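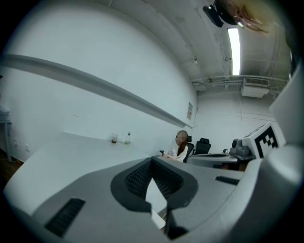 **Zirkville Residents' Forum > Library and Records > Proposed change to overdue charges at the Clovell Branch**

**Bimla Dwivedi (Branch Services)**

Members of the public are invited to comment on the proposal to end daily overdue charges at the Clovell Branch. Under the proposal, an item kept past its due date would no longer build up a charge. An item not returned within six weeks would be billed at its replacement price, and the bill would be canceled when the item came back in usable condition.

The branch sent 1,063 overdue notices in the last reporting year. In 113 of those cases the borrower's card was blocked and had not been used again by the close of the year. The branch regards the second figure as the more serious of the two.

Comments posted in this thread before the end of August will be attached to the report. Please keep remarks to the subject of overdue charges. Opening hours have a separate thread.

---

**millrace_reader**

I wish to record my support. My household has held cards at Clovell for many years, and we have paid our share of small charges without complaint. The difficulty falls on families who borrow picture books ten at a time. One missed week produces a charge on every one of them, and the parent then stays away.

I would ask that the six-week period be printed on the receipt slip. The present slip gives the due date and nothing further.

---

**H_Ostrander**

I must respectfully disagree with the previous comment. A due date without a consequence is a suggestion. Those of us who wait for a reserved title are entitled to some assurance that the person ahead of us will return it. I waited most of a spring for a history of the Disberg canal, and the charge was the only pressure the branch could apply.

If the charge is to be removed, I request that reserved items be treated separately.

---

**Bimla Dwivedi (Branch Services)**

The point concerning reserved items is noted. The draft allows the branch to suspend further borrowing when an item with a waiting list is one week late. The suspension would end on the day of return, and no money would be owed. This appears in section four of the draft, which was perhaps not given enough prominence in the summary.

---

**H_Ostrander**

I thank the branch for the clarification. I had read only the summary. My objection is reduced but not withdrawn - one week is generous when several people are waiting, and I would propose three days.

---

**trương_street_tenant**

Three days would be difficult for those of us on Trương Street. The bus to Clovell was reduced this year, and the outside return box is locked whenever the branch is closed. I have personally carried a book there and back again at 7:30 in the evening. Before shortening any period, the branch should leave the box open overnight.

I also have a procedural matter to raise on behalf of two neighbors who have not used their cards since they were blocked.

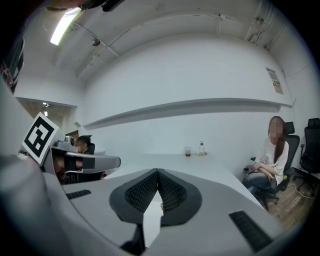

Will charges already owed be cleared if the proposal is adopted?

---

**Bimla Dwivedi (Branch Services)**

All daily charges on record would be cleared on the first day of the new rules, and blocked cards would be restored without an application. Replacement bills for items still missing would remain in place until the item is returned or paid for.

With regard to the return box, it is locked because it was overfilled on two occasions and books were damaged. A larger box has been priced. I am not able to give a date.

---

**ledger_and_line**

May I ask what the charges bring in? The notice gives the number of letters sent but not the amount collected. A proposal to give up income ought to state the income.

---

**Bimla Dwivedi (Branch Services)**

The branch collected $1,000 in overdue charges over the same year. Postage and printing for the notices came to $300. Staff time spent on disputes was not recorded, and I would prefer not to offer an estimate.

---

**ledger_and_line**

Thank you. The net sum is $700 before staff time, and I would still like it replaced from somewhere. The book sale has been mentioned in the past. I remain neutral on the proposal itself.

---

**millrace_reader**

I would oppose relying on the book sale, as its proceeds were promised to the large-print shelf. I ask that this promise be kept whatever is decided about the charges.

---

**H_Ostrander**

On that point the previous member and I are in agreement. I have sent my wording for section four to the branch by mail, with three days amended to five.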